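March
By Panagiotis Matić

My first year on the graduate program at Standden

A few people have written to ask what the graduate program at Standden is like from the inside, mostly students who found my older posts about picking a major. I finished the program last month, so I can answer with the whole thing behind me. This covers the training, the rotations, the money side as far as I'm comfortable talking about it, and what I would do differently.

Standden is a mid-sized consulting firm that sets up business software for other companies. Payroll, scheduling, purchasing, that kind of thing. Most of the work is taking a product the client has already bought and getting it to match how the client works, or getting the client to change how they work so that it matches the product. The second one takes longer.

I applied in my last semester. The application was a resume, a short written answer about a time I had explained something technical to someone, and an online test that was mostly reading comprehension and spreadsheets. Then there was one phone interview and one half day in the office. There were 12 of us in my intake. I heard later that 900 people had applied across all the locations, which I'm glad I didn't know at the time.

My degree is in geography. I had taken two programming classes and did fine in one of them. About a third of the group had a computer science background and the rest of us were a mix: economics, a couple of languages, one person with a music degree who turned out to be the best at writing test scripts. If you are worried that you don't have the right major, I wouldn't let that stop you from applying. The first months assume very little.

The classroom part

The first ten weeks are training. We had a room on the second floor with bad blinds and a decent coffee machine, and we were in it from 9 a.m. to 5 p.m. most days. Mornings were instruction and afternoons were exercises.

The main product we trained on is called Murnetix, which handles workforce scheduling and time tracking. You learn it by building a made-up company in it. You enter the employees, set up the departments, write the overtime rules, and then the trainers come around and change the requirements on you. My company had 77 employees by the end and I could still tell you which ones were on the night shift. I got attached to them.

There is a certification exam at the end of the ten weeks. You get two tries. I passed on the first one by a narrow margin, and I think I would have failed if I had not redone all of the accrual exercises the week before. Accruals are how the system works out how much vacation time a person has earned. They sound simple and they aren't, particularly when someone changes from part time to full time in the middle of a pay period. If you join the program, do those exercises twice.

Besides the product training we had sessions on running meetings, writing up notes, and what to say when a client asks you something you don't know. I rolled my eyes at some of this in the first week. By the third rotation I was using all of it. The note-writing session in particular was worth more to me than any of the technical ones. The format they teach is decisions first, then open questions, then who owes what to whom, and everything else can be left out. I still use it every day.

The rotations

After training you do three rotations of three months or so each. You rank your choices and they try to give you at least one of your top picks. I got my first choice last, which I think was the right order.

My first rotation was in support. You answer tickets from clients whose systems are already live. Everyone told me it would be boring, and parts of it were, but you see every way a setup can go wrong. A lot of tickets come down to a decision that was made in a hurry two years ago by a person who has since left. I closed my first ticket on day two (a locked account) and then did not close another one for four days, because I had picked up something about holiday pay that went all the way up to the product vendor.

The support team sits close together and talks a lot. I learned how to ask a question well there. Say what you tried, say what you expected, say what happened. If you come over with only "it's broken" they will help you, but they will make you go back and write it down first.

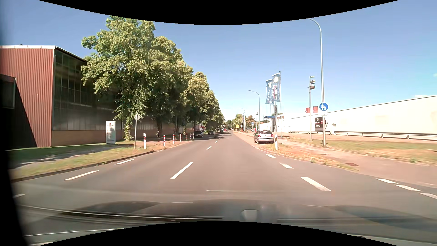
The second rotation was testing, on a project for a client called Pavlović, who make fittings for commercial kitchens. They were moving from paper timesheets to Murnetix and wanted everything switched over before their busy season. My job was to run test cases and log the results. There is a script for each case, you follow it exactly, and you write down what you see even when you are sure it's a typo in the script.

I made my worst mistake of the year on this one. I marked a set of cases as passed when I had run them under the wrong user role, so the permissions had never been tested at all. My lead caught it two days later. She was calm about it, we reran everything, and I stayed late to get it done. What I took from it was a habit: I now write the user role at the top of the page before I do anything else. It was an uncomfortable week, and I considered leaving it out of this post, but every person in my intake had one like it.

The third rotation was the one I wanted, on the implementation side, where you are in the room when the client decides how the thing should work. The project was for Clultbridge, a distribution company with three sites that each did scheduling in their own way. One site used a whiteboard. One used a spreadsheet that had been passed down through several managers and had colors in it that no one could explain. The third already had software, and they liked it, and they did not want ours.

Most of my time went into workshops. Two or three of us would sit with the shift supervisors and go through a normal week: who can swap with whom, how much notice is needed, what happens when someone calls in sick at 5 a.m. I took notes and at the end of each day turned them into a list of rules. Then the senior consultant would go through my list and strike out half of it, because half of it was things people did out of habit and didn't need the system to enforce. By the last month she was striking out a lot less.

I did some of the configuration myself, with someone checking it. The first site went live while I was still on the project. There was one problem with break times on the first morning and we had it fixed before lunch. The other two sites were scheduled for after my rotation ended – I'm told the third one came around in the end.

Pay, hours and travel

I won't give my salary, but it was in line with what friends in similar jobs were getting, and there was a raise at the end of the program that was written into the offer letter. You don't have to negotiate for it. The certification is paid for. If you leave within a year of passing, you pay part of it back, so read that page before you sign.

Hours were normal in training and in support. Testing had two long weeks. Implementation was the most uneven, with some days where I was done at 4 p.m. and some where I ate dinner out of a vending machine.

Travel depends on the project. I was away about 20 nights over the whole year, nearly all of them for Clultbridge. The company books the hotel and you get a daily amount for food. Keep your receipts anyway, since parking comes out of a different budget and they will ask for them. Buy a second phone charger and leave it in your travel bag. I forgot mine on three trips in a row before I did this.

What I would change

The gap between training and the first rotation is too long. We had almost three weeks of reading and online courses while placements were being sorted out, and I forgot a fair amount of what I had learned. I said so in my exit survey and so did several others. I understand the next intake will get a shorter gap.

I would also have liked a mentor from outside my own team earlier on. You are assigned one at the six-month point. Mine was very good, and I could have used her in month two, when I didn't know who to ask about switching the order of my rotations without sounding like I was complaining. (You email the program manager. It's fine. People do it all the time.)

On my own side, I would have spoken up more in the first workshops. I kept quiet for weeks because I thought every question I had must already be obvious to everyone else. A few of them were. One of them, about how overtime should be counted when a person works at two sites in the same week, was something the whole project had missed, and I sat on it for five days before I mentioned it to anyone.

Where I ended up

Ten of the 12 of us are still with the firm. One went back to school and one moved to a client. I took a permanent spot on the implementation team and start on a new project in a couple of weeks, again with Murnetix, for a client I can't name yet. I'll be the one writing the first version of the rules list, and someone from the new intake will be taking the notes.

Applications for the next group open in the fall. The written answer has a word limit now, which it didn't in my year. If you have a question I haven't covered, send it to me and I'll do a second post if there are enough of them. I can't refer people I haven't worked with, so please don't ask me for that, but I'm happy to look over a resume if you send it well before the deadline.

Contact: use the form on the About page | © Panagiotis Matić | Back to top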